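Grendwood Residents' Newsletter
Dec 30, 2022

The Great Shelf Clear-Out

Every winter the swap table at Grendwood fills up with things people were given and have forgiven. Last year we moved over 400 items, and I'm fairly sure 13 of them were the same fondue set.

Evander Dalgleish is running it again in February, in the hall on Kuvar Street. Bring up to four items per household. Evander will be strict on this, having gone home last time with two lamps he swears he never picked up.

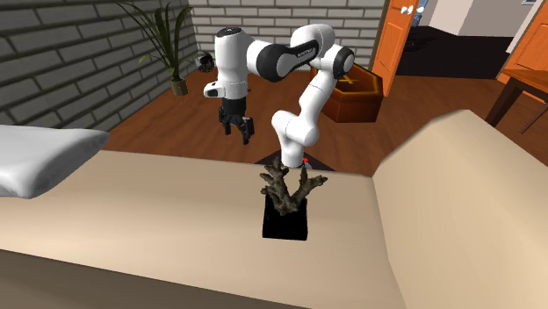
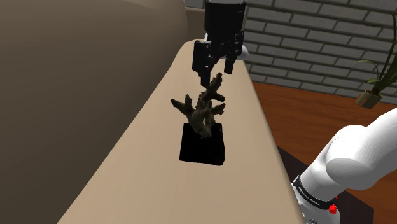 Can I bring something back that I took home last year?
Of course, though it counts toward your four, and whoever gave it up may be standing behind you.

Books go to Bhupendra Vishwakarma, who sorts them by height and will not discuss it. Please wrap anything breakable, and tape the lids on puzzles — the floor in there has eaten enough sky pieces. No mattresses, no paint, no exercise bikes. We know they're like new. They are always like new.

Doors open at 2. Coffee is free, and tastes it.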